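Home News Projects People Back issues Contact

What I did to the Ferri kitchen this month

A few of you stopped me in the hallway to ask why the Ferri kitchen was down for most of a week in September, so I said I'd write it up. For anyone who joined over the summer: Ferri is our simulated kitchen, the one with the blue cabinets and the white arm, and I'm the person who looks after it. Yes, a kitchen with no plumbing needs looking after. It needs more of it than my own kitchen gets.

It started with a note from Lenni Ikonen. He'd been running the overnight batch, 1,386 episodes, and 148 of them had ended with the arm quivering in place until the timer ran out. No crash or error, just a robot with the shakes. He sent me a clip and I watched it over lunch with the sound of my own chewing for company, and I thought, oh, I know what that is, I'll have it fixed by two.

I did not have it fixed by two. 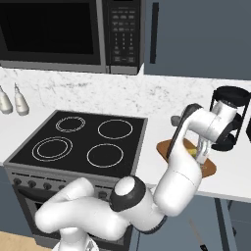

Wrist settings were my first guess, because we'd moved to the new Kastura arm file the week before and somebody (me) had copied the old damping numbers straight across. The new file has a slightly heavier gripper in it, so the old numbers let the last joint ring like a spoon on a glass. I put in the values Bogdan Enache had worked out for the Walberg cell, ran it again, and the shaking was better but still there. What I check at that point is the reach over the cutting board, with the gripper pointing down and the two fingers going for the yellow thing on the board, since that's the pose where everything bad shows up first. The wrist has a long way to bend there, and there's all that black stuff at the back of the counter to stay clear of. If it can hold still in that pose, it can hold still anywhere in the room.

So on Thursday I turned on the contact display, which draws a little arrow wherever the simulator thinks two things are touching, and there was a whole bouquet of arrows under the cutting board! The board had been sunk 2 millimeters into the marble. You'd never spot it by eye. The solver kept trying to shove the board up out of the counter, the board nudged whatever was on top of it, and when the fingers closed they got nudged too. I raised the board, let everything settle for 90 steps before the arm was allowed to move, and went to get a coffee feeling very pleased with myself.

Birdie Wojcik took the pleased feeling away again by asking if I'd checked the other props. I had not. Two of them were floating a hair above the counter and dropping at the start of every run, which is harmless until one lands badly and rolls. I went round the lot one at a time and then did the cabinet handles, too, while I was in there. The collision shapes on those were still plain boxes from the first version, fatter than the handles you see, so the forearm could bump into thin air. They're proper long thin shapes now.
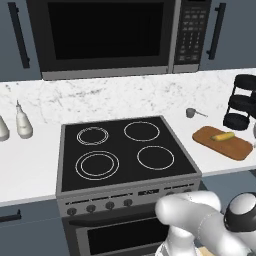
Ferri kitchen, range view, with the corn on its board and the arm at lower right.

The other half of the job was the base, and this one I'm a bit embarrassed about. Where the arm is mounted gets written down in two places, once in the room file and once in the settings the planner reads, and they'd drifted apart. Corrado Sanna found it by subtracting one from the other, a thing I could have done in the first ten minutes. I've deleted the second copy and the planner now reads it out of the room file. If you have your own scripts with the base position typed in by hand, please go and look at them. You know who you are, and so does Corrado.

For whoever minds Ferri when I'm away, my routine now goes like this. Load the room with the arm parked, contact display on, and look for arrows where there shouldn't be any. Step it through the settling time. Swing each joint slowly, base to wrist, and watch the elbow as it comes past the front of the range. Then the board reach, held for a good while. Save a render from each camera into the Nomen folder so there's something to compare with next time. I can get through it before my second coffee.

Ettore Pellegrini has asked for the oven door to open, and I've told him maybe. It needs a hinge, the hinge needs friction, and the handle will want the same treatment as the cabinet ones. Lenni has his overnight slot back in the meantime. If you see any more quivering, send me the episode number and the seed, please, and not just a clip with a laughing face on it.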